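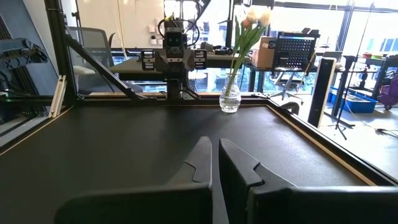

Tulips in the clear glass vase, windows behind

Ticket 3803
Opened by: Siv Wallin
Opened: April 22, 2024
Handled by: Arvid Boström, Flurnside customer help
Related: 3792
Status: Closed

Hi Arvid, me again! You sorted out the missing price tags for me last time (3792), so I'm hoping you can do the same with flowers. We ordered the Jomance mixed faux stems and two vases, the clear round one and the blue Bestari one, and I can't get a decent arrangement to stay put in either of them.

The tulips are my favorites, they really are lovely with the light coming through them. But when I put just one in the clear vase it swings around until it's facing the wall. I turn it back, I go get coffee, and it's facing the wall again. With a whole bunch in there it's better, they sort of hold each other up, but then I have none left for anything else.

The blue one has the opposite problem. The neck is so snug that once the irises are in, I can't push another stem past them. I tried the magenta spray (is it an orchid? the packing slip only says "spray, magenta") and had to give up before I bent something.

What I've tried so far:
Turning the clear vase instead of the flower. Looks fine until somebody bumps the table.
Bending the bottom of the tulip stem into a little hook. Helped a bit.
Water in the clear vase, 200 ml. I know they're fake, but I like how it looks and I thought the weight might help. The vase feels steadier. The tulip still turns.
Taking everything out, laying it on the table and starting over. I've done this more than I'd like to admit.

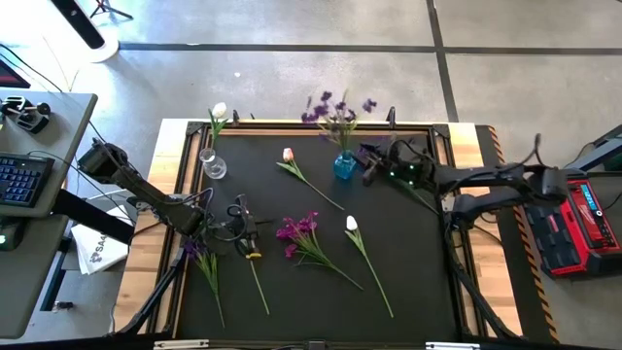
Category: Faux stems > Fit and arrangement

Reply from Arvid

Hi Siv, good to hear from you. A few things to try, in this order please:

1. Empty the clear vase and dry it. Some of our stems have a wire core, and I'd keep the cut ends out of water for any length of time.
2. Put the hook back in the tulip stem, but bigger, so it presses on the glass on two sides.
3. For the blue vase, take all the irises out and put the thickest stem in first. The thin ones can be worked in around it afterward.
4. If the spray still won't go in, leave it for the clear vase. The Bestari was made for thin stems and I don't want you forcing the neck.

Let me know how you get on. If the neck turns out to be narrower than the one on my shelf, I'll swap the vase.

Reply from Siv

OK, did all of it this morning! The bigger hook works. I bent mine around a marker pen and the white tulip has been looking at me all through lunch, so I'm calling that one solved. I did not dry the vase very well, I'll confess, but the water's out.

The blue one took longer. I pulled everything and began again with the thick stem like you said, and then the thin green ones went in around it a few at a time. 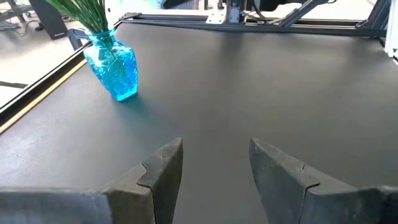 I'd been shoving them straight down before, and they go in a lot easier if you give them a little twist at the neck. They like to fan out to one side and I've decided I don't mind, it suits that bumpy glass. The magenta spray is staying out of the blue vase for good. It can go in with the tulips, or I'll find it a jug.

No need to swap anything. One last question and then I'll leave you alone: the Engebretsen catalog lists the same yellow stem in a pack of 8, is that something you can get? I'd want them by July.

Reply from Arvid

Glad it's holding! Yes, we can order those. I'll open a separate ticket for it so it doesn't get lost in this one, and I'm closing this as solved. Bend the hook again if the tulip starts to wander.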